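Tamiru Reuse Council
@TamiruReuse
2019-10-08

1/ The Tamiru Reuse Council has completed its review of how small electronics are collected and handled across the district. This thread sets out the main findings and the changes residents should expect. The full report is available at the council office and at the Alarside library.

2/ The review covered household items that fit on a kitchen counter: radios, routers, game consoles, toasters, clocks and similar goods. Large appliances and television sets are handled under a separate contract and are not affected.

3/ Over the review period, residents brought 4,000 items to the collection points at Alarside and Brilano Road. Of these, 456 were repaired and returned to use. The council considers this figure too low.

4/ The most frequent obstacle was missing parts. Many items arrived without a power supply, a battery door or a remote control. Residents are asked to tape loose parts to the item or place them together in one bag.

5/ The second obstacle was storage. At Brilano Road, items were kept under an open canopy until last March, and staff recorded water damage in goods that had been accepted as dry. An enclosed store is now in use there.

6/ Batteries remain a serious concern. Loose lithium batteries must not be placed in the general electronics bin. Hand them to a member of staff, with tape over the contacts. Swollen or leaking batteries should be reported by telephone before they are moved.

7/ Residents have asked about personal data. Phones, tablets and computers should be reset by the owner before drop-off. Staff at the collection points cannot do this on request. Any storage drive that can be removed may be kept at home or handed in for shredding.

8/ Wondimu Alemayehu, who led the review, writes in the report: "Most of what we receive has a single fault. The district pays to haul it away as though the whole thing had failed."

9/ The council has therefore adopted a sorting rule. Each item will be placed in one of 3 groups on arrival: reuse, repair, or material recovery. Staff will mark the group on a paper tag, and the tag will stay with the item until it leaves the district.

10/ Items in the repair group will be offered first to the Isent workshop, which holds the district repair agreement. Anything that has not been repaired after 5 weeks will move to material recovery. Extensions will be granted only where a part is on order.

11/ Circuit boards will be collected separately from plastic housings. Boards contain copper and small amounts of other metals worth recovering, and mixed loads bring a lower price. The income will go toward the cost of running the collection points.

12/ There is no charge to residents for any of these services. Businesses may use the Alarside site by appointment -- a written list of items is required in advance.

13/ Mebrat Nigatu will receive written comments on behalf of the council until the end of the month. Comments may be left at either collection point or sent by mail to the council office. Please include a return address if a reply is wanted.

14/ The council thanks the residents who answered the household survey, and the staff at both sites, who kept the daily records on which the report is based.
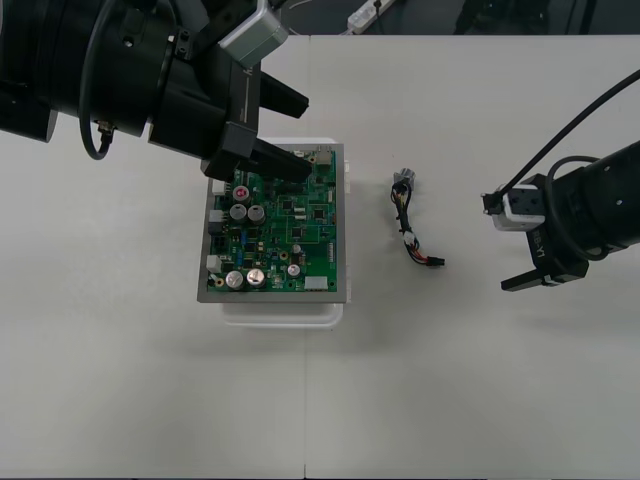 Green circuit board in a gray metal tray.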